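Nenent House Newsletter, March
From the laundry and linen room

Dear families and neighbors,

Many of you asked me at the winter supper how we wash bedding for the family rooms, and why the sheets in Tisville never feel the same as the sheets at home. I promised to write it down. My English is better on paper than in the corridor, so please take this as my full answer.

First, the water. Tisville has hard water. When I came to work here I did not know this expression, and I thought it was a joke about ice. Hard water has a lot of minerals in it, and they stay in the cloth. After a year of washing, a cotton sheet becomes stiff and a little gray, also when it was white at the start. Many people then add more detergent. I did the same in my first months, and it made the matter worse. The detergent that is not rinsed out stays in the cloth together with the minerals, and the sheet feels like paper.

We now use half of the detergent that the package tells us, and one extra rinse. For the towels I put a small cup of white vinegar in the rinse. You will not smell it after drying. Please do not put vinegar together with bleach, never, not even a little of one after the other in the same machine. The gas which comes from it is dangerous. I have written this on the wall of the laundry room in four languages, and I will be glad to add a fifth if someone can help me with the spelling.

Second, the temperature. For sheets and pillowcases we wash warm, and hot only when somebody was sick. Blankets go cold. The wool blankets, which were given to us from the Zarei family when they moved away, go to a bath tub and are washed by hand in April or May, when it is possible to dry them outside. Last year one of them went in the hot machine by mistake. It is now a very good blanket for a small dog.

Third, the drying. I am from a place where everything is dried on a line, and I still believe in it, but between November and March I have to be practical. The dryers stop when the cloth is still a little damp at the seams. I take the sheets out at this point, I pull them straight with another person, and I lay them over the rail. If you wait until they are completely dry and hot and leave them in a ball, you will iron for a long time. We do not iron sheets any more. Anatole Masson, who did this work before me, ironed all of them, pillowcases also, and he folded with such corners that I was afraid to open the cupboard. I have great respect for him, but I have only one afternoon.

About the beds in the family rooms I have a few requests. Please take off the bottom sheet when you leave, and put it in the bag behind the door. The blanket can stay. Before you close the bag, shake everything once. In one winter we found in the machines a phone charger, a set of keys, some crayons (this was a sad day for the blue towels) and a wooden train. Toys are the thing we find most often. Each room has a basket for them, and if children put their toys there before the bed is changed, they will not be washed by surprise. 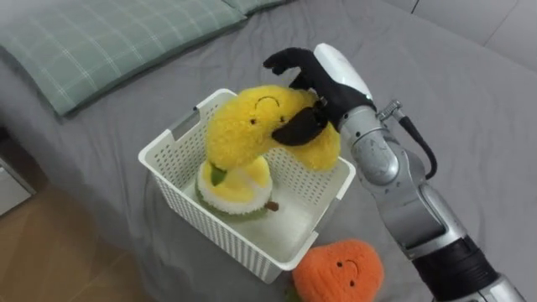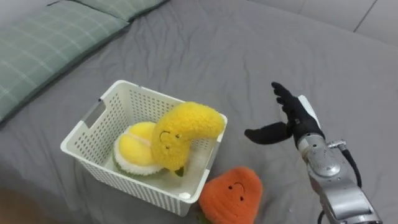 Soft toys can be washed, of course, and some of them should be. Put them in a pillowcase, make a knot, and wash cold with a short program. I do not put them in the dryer, as the filling makes lumps. A warm window is enough, but it can take two days, so tell the child before and not after. If the toy has a battery or a voice inside, wipe it with a damp cloth and leave the machine alone.

Now the question of money, which I would like to explain openly. The older of our two washing machines is a Busik, and it has done more than 2,000 washes according to the small counter inside the door. The bearing is loud now. When it spins, the people in the reading room above have to stop speaking. The repair man looked at it and told me that a new bearing will cost 200 dollars with his work, and that he would do it if it was his own machine. I agree with him. A new machine of this size is much more than we can pay, and the motor is still strong.

We have already 50 dollars in the jar from the cake table. If you would like to help with the rest, you can leave something in the jar at the front desk, or give an envelope with the word "laundry" on it. Small amounts are welcome. If there is more than we need, I will buy new pillowcases, for which we are always short. I do not understand where pillowcases go. We bought 40 of them two summers ago and the shelf looks already thin. If you have one at home with a green N sewn in the corner, it is ours, and you may bring it back without any explanation.

Used bedding we can take also, with some conditions. Cotton is best. Single and double sizes are both good, but please write the size on a paper and pin it, because I lose much time with unfolding and measuring. We cannot take feather pillows or electric blankets. Sheets with a hole are still useful to us as cleaning cloths, so do not be shy with these.

The laundry room will be closed for two days when the bearing is changed. I do not know the date yet. I will put a note on the door and another one by the mailboxes. If you have a guest in the family rooms in that time, ask me a little before for a second set of sheets, and I will leave it on the chair in the hall.

One more thing, for those who asked for the recipe for ink stains. Put the cloth on an old towel, press with a cotton ball and rubbing alcohol, and change the towel under it often. Do not rub. Keep a window open and do it far from the stove. Rinse it well with cold water and let it dry in the air before it goes near the dryer. It works on ballpoint. On the permanent marker I had no success, and if somebody in the building knows a method, please come to see me. I am in the linen room in the mornings until 11:30, and the door is open when the machines are running.

With thanks for your patience and for the returned hangers,
The linen room, Nenent House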